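3.2 Vormachen der Sortieraufgabe: Handführung und Fernsteuerung

Für den Vergleich der beiden Eingabearten haben wir bewusst eine Aufgabe gewählt, die jedes Kind versteht und die einem Roboterarm trotzdem einiges abverlangt: Aus einem überfüllten Korb wird ein Gegenstand nach dem anderen gegriffen und abgelegt. Die Aufgabe trägt in unserem Projekt Malance den Namen Lukumay. Ihr Reiz liegt in der Unordnung! Ein Ball, der eben noch obenauf lag, rutscht nach dem nächsten Griff unter ein Tuch, und schon muss die vorführende Person ihren Plan ändern. Genau diese kleinen Planänderungen wollten wir in den Daten haben, denn in sauber aufgereihten Szenen kommen sie so gut wie nie vor.

Bei der Handführung (Bedingung H) wird der Arm schwerelos geschaltet und am Handgelenk direkt geführt; das Schließen der Finger löst ein Fußtaster aus. Bei der Fernsteuerung (Bedingung F) sitzt die vorführende Person neben der Zelle und bewegt einen kleineren Führungsarm, dessen Gelenkwinkel unsere Software Drudirer auf den ausführenden Arm überträgt. In beiden Bedingungen zeichnen wir Gelenkwinkel, Greiferöffnung und das Bild einer festen Kamera auf. Bedingung F hat dabei einen Vorzug, über den wir uns bei der Auswertung sehr gefreut haben: Im Kamerabild verdeckt keine Hand den Arbeitsraum, und die aufgezeichneten Bilder gleichen denen, die das gelernte Modell später im Betrieb sieht.

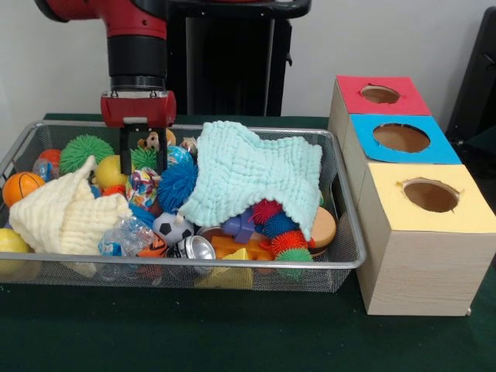

Abbildung 4: Arbeitsraum der Aufgabe Lukumay. Die Greiferfinger stehen über dem hinteren Teil des Drahtkorbs, zwischen einem kleinen grünen Stachelball und einem blau gemusterten Ball; rechts vom Korb drei Kästen mit runder Öffnung.

Die Zusammenstellung des Korbinhalts verdient ein paar Worte. Glatte Bälle rollen weg, sobald ein Finger sie seitlich berührt, während die Stachelbälle mit ihren weichen Fäden nachgeben und einen ungenauen Griff eher verzeihen. Die beiden Waschlappen (in Abbildung 4 cremefarben und hellblau) verdecken einen Teil der übrigen Gegenstände und zwingen zu einer Entscheidung: erst das Tuch wegnehmen oder daran vorbeigreifen? Metalldose und durchsichtige Tüte sind für die Bildverarbeitung unangenehm, und gerade deshalb sind sie dabei. Vor jeder Sitzung wird der Inhalt neu gemischt und ohne feste Ordnung in den Korb geschüttet.

Insgesamt gingen 2000 Vorführungen in den Datensatz Drereck ein, 1000 je Bedingung. Eine Vorführung umfasst genau einen Griff vom Anfahren bis zum Loslassen. Misslungene Griffe haben wir behalten, sofern die vorführende Person in derselben Aufzeichnung nachgefasst hat. Diese Korrekturen gehören für uns zum Spannendsten am ganzen Material: Man sieht den Verläufen der Gelenkwinkel förmlich an, wie jemand zögert, die Finger ein Stück anhebt, das Handgelenk dreht und aus einer anderen Richtung noch einmal ansetzt.

Aus den Vorführungen jeder Bedingung wurde mit identischer Netzstruktur und identischen Lernparametern ein eigenes Modell trainiert. Im anschließenden Test erreichte das Modell aus Bedingung F bei neu gemischtem Korb eine Erfolgsquote von 79 Prozent, das Modell aus Bedingung H kam auf 64 Prozent. Als Erfolg zählt ein Griff, wenn der Gegenstand ohne Eingriff von außen abgelegt wird. Der Abstand war bei den teilweise verdeckten Gegenständen am größten. Wir führen ihn vor allem auf die unverstellten Kamerabilder zurück, können aber einen Einfluss der ruhigeren Bewegungen in Bedingung F nicht ausschließen; die Trennung beider Effekte behandeln wir in Abschnitt 4.1.

Bemerkenswert ist auch, wie schnell sich die Fernsteuerung erlernen ließ. In den ersten Durchgängen waren die Vorführungen über den Führungsarm deutlich langsamer, vor allem beim Absenken zwischen eng liegende Bälle. Mit wachsender Übung näherten sich die Zeiten denen der Handführung an, und bei den Tüchern, die man gern an einer hochstehenden Falte fasst, war am Ende kein Unterschied mehr zu erkennen. Die Lernverläufe sind in Abschnitt 4.2 nach Gegenstandsart aufgeschlüsselt.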